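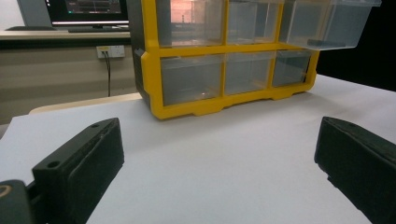
Storage of dried seed lots, Hutberg bench - entry for December

Purpose. To record the condition of the seed lots transferred from the Ponce field site, and to set down the handling procedure until the revised method sheet is issued.

Receipt. The consignment comprised 183 paper packets, each bearing a collection code in pencil. All packets were checked against the Ponce list on the day of arrival. Two codes were illegible and have been entered as provisional, with a query sent to the site office. One packet had split along the lower seam. Its contents were recovered from the outer bag and resealed, and the lot has been flagged as unsuitable for purity testing.

Drying. Packets were placed in the drying room at 15 degrees and left until consecutive weighings agreed. The larger legume seeds took considerably longer than the grasses, as was the case last year. Staff are reminded that packets should be laid flat in a single layer. Stacked packets from the previous intake dried unevenly and three lots had to be returned to the room.

Cleaning. Chaff was removed by hand sieve, then by the small aspirator on its lowest setting. The aspirator carried off sound seed from the finest grass lots, and these were finished by hand. The loss was caught in the collection cup and returned. A note to this effect has been taped inside the lid.

Germination check. A subsample was sown on moistened paper, 2,370 seeds in total across all lots with sufficient material. At the close of the count 1,648 had germinated. The result is acceptable for the programme overall but conceals a poor showing in the hard-coated species, which were sown without scarification in error. These will be repeated after nicking, and the present figures should not be quoted for those species.

Labelling. The Skustico labels continue to lift at the corners after cold storage. The Clusus type, trialled on almost 60 packets, has held so far, although pencil does not take well on its surface and a fine archival pen is required. Colleagues are asked not to mix the two types within a single lot.

Records. Weights, sieve sizes and germination counts have been entered in the seed register. Moisture readings are still on the loose sheets in the blue folder and need to be transferred before the folder is sent to Ponce.

Outstanding:
Reply from Ponce on the two provisional codes.
Repeat sowing of hard-coated species, nicked and un-nicked in parallel.
Recalibration of the fine balance - drift noted at the morning check, 8.40 am.
Further silica gel to be ordered. The present stock changes colour within days and will not regenerate fully.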